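The Second Life of the Small Business Site

When Ruth Hollis took over maintenance of the Rutham catalog site, the admin panel listed 185 plugins. Most were inactive. Several had not been updated by their authors in years, and two performed the same task, writing competing canonical tags into the head of every page. The site sold household textiles and had published 3,000 pages over its lifetime, of which 2,338 were still reachable from the sitemap.

Hollis works on what her trade calls recovery jobs: sites that still run but that no one on staff can safely change. The work is slow and mostly invisible to visitors. At Rutham she began by copying the whole installation to a staging server and switching off inactive code in batches of seven, reloading a fixed list of test pages after each batch.

"If you remove everything at once and the checkout fails, you have learned nothing," she says. "Small batches give you a short list of suspects."

Reading the database first

Plugins leave data behind. The options table on an older installation often holds settings for tools deleted long ago, and many of those rows are flagged to load on every request. Hollis sorts the table by row size before she looks at anything else. At Rutham the largest row belonged to a retired slideshow tool called Wikari. It stored a full copy of its own settings each time an editor pressed Save, and it had never discarded an old one.

Deleting the row took a second. Confirming that no template still called it took most of an afternoon, as the theme had been edited by hand and the edits were not recorded. She now searches the theme folder for every option name before removal and keeps the results in a text file next to the backup.

The media library received the same treatment. Each upload had been saved at nine sizes, five of which the current theme never requested. Hollis removed the unused sizes from the theme's functions file, then regenerated thumbnails from the originals overnight. 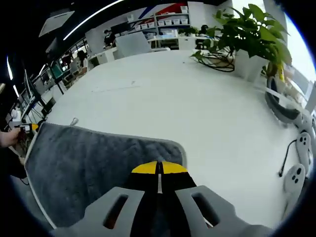
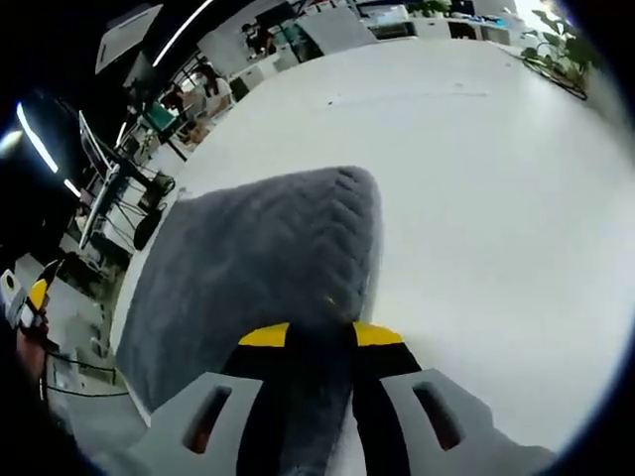

Choosing what to keep

Lorraine Whiteley, who edits the catalog text, had a different list of priorities. Her team depended on a form builder, Fivow, that Hollis considered too heavy for the job. It loaded its scripts on every page, including those without a form. The two settled on a conditional rule: the scripts load only where the form shortcode is present.

"I needed the fields to stay in the same order," Whiteley says. "Everything else was open to discussion."

Permalinks were left alone. A shorter structure would have been easier to read, but it would have required a redirect for each old address, and the existing redirect table was already hard to follow. Hollis removed chained redirects, so that each retired address now points straight to its final page.

Product names brought a smaller problem. The pattern name Nedeljković appeared in page addresses in three forms — with the accent, without it, and as a string of percent codes. The version without the accent was kept, and the other two redirect to it. The page titles retain the full spelling.

After the handover

The rebuilt site went live in August with 22 plugins. Each has an entry in a shared document giving its purpose, the person who asked for it and the pages that depend on it. Updates are applied on staging first and held there for two days. Whiteley's editors can no longer install anything themselves, a change she requested. The old installation remains on a locked server, and Hollis still opens it now and then to check how a page used to behave.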